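8 Feb 2023
Equipment planning, second arm for the handling cell. Entry by Marwa Amrani.

The purpose of this entry is to record the state of the purchase request before it goes to the department in May. Colleagues are asked to add corrections in the margin and to leave the original figures legible.

The request as drafted covers one arm, one gripper, a mounting plate and the cabling. Kondel and Tendetti have both sent written quotations. Kondel includes the gripper in its price of $3,277 for the end-of-arm package, with one set of replacement fingers. Tendetti quotes the gripper separately and charges for each finger. Neither firm has yet confirmed the service terms, and I have written to both.

Delivery is the greater concern. Kondel states up to 60 days from receipt of order. Tendetti will not commit to a date until the order is placed. If approval comes in May, the cell should be planned on the existing arm through the summer, and the Remine bench should stay where it is.

Floor space was checked against the Yeoman drawing. The drawing predates the new cabinet and needs to be revised before the mounting plate is ordered. I have marked it "do not use for hole positions."

Simulation work continues so that the finger shape can be settled before money is committed. The present task is a wheel-type part handled through its center opening. The question for the budget is whether the standard finger will serve or whether a longer one must be listed as a separate item — the latter would require a second quotation.
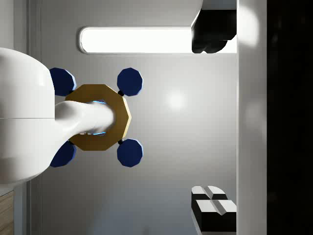
Fig. 1. Simulation view: gripper finger through the ring of the part, with the blue discs at the corners.

The standard finger remains in the request for now. Clearance at the discs is still to be measured in the model, with the arm approaching from more than one side. A line of $100 has been entered for printed trial fingers.

Open items: service terms from both firms; revised Yeoman drawing; decision on finger length; account code for the cabling.

Comments (2)

rk_bench: Please check whether Kondel's price includes the adapter flange. On the last order it was billed separately.

M. Amrani: Thank you. The quotation does not mention it. I have added the question to my letter.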